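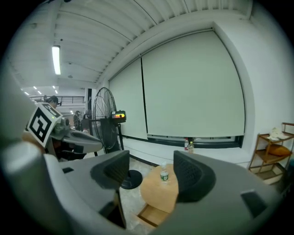
*The window end of the room, blinds down, with the fan and the little round table.*

**Black pedestal fan makes the room louder but no cooler, where should it stand?**

Posted by Vidar Wallin, October 8, 2020

Hello all, and thank you in advance to anybody who reads to the end, because I do tend to go on. We have a room with one big window, white roller blinds that we keep pulled down nearly to the sill, and a white corrugated ceiling with the ribs showing. By early afternoon it is like sitting inside a lunchbox. I bought a big black pedestal fan second-hand and put it near the window, next to the round side table where the water bottles tend to collect (a couple more have found their way onto the sill, I see). In the corner there's a wooden shelving unit with a cushion and something white and folded on it.

The fan moves plenty of air, but all it seems to do is push the same warm air around. I've tried it facing left, I've tried it facing the door, and I've tried it right in the middle, where everybody walks into it. Should it be closer to the window? Would I do better with different blinds? I was quoted 800 for a set from Trusow and I'd rather not spend that if moving a fan will do the job. The room is 32 square meters if that matters.

**Reynaldo Bautista**

Hi Vidar, welcome! I had a room very much like yours for years, with the same kind of ceiling, and I feel for you.

A fan doesn't cool the air, it only cools the people standing in front of it, so with the window shut you're going to get exactly what you describe. If your window opens, wait until it's cooler outside than in (for me that was usually after supper), raise the blind a good way, and turn the fan so it blows OUT through the opening. Then open a door or window on the far side of the house. It feels completely backwards the first time and my wife laughed at me, but the cooler air gets drawn in behind it and you can feel it on your ankles!

During the day do the opposite. Keep everything shut, leave the blinds down as you have them, and point the fan at wherever people sit. I'd shift the side table over a little so the fan can have that spot with nothing in the way, and I'd keep the drinking water off the sill, as it gets warm there in the sun.

I wouldn't buy new blinds yet. Try the evening trick for a week first. If it's still bad, look up at that ceiling and find out whether there is any insulation over it. Mine had none, and putting some in made more difference than anything I ever did at the window. I did that job in December, when it was pleasant to be up there.

Do wipe the dust off the fan guard too, unplugged of course.

**Hurside**

just get an ac. we paid 1669 with fitting and never looked back

**Vidar Wallin**

Thank you both! The window does open, though it sticks a bit, so I'll try blowing the air out tonight and move the table as Reynaldo says. The AC will have to wait, I'm afraid. I'll ask the landlord about the insulation and come back when I hear from him.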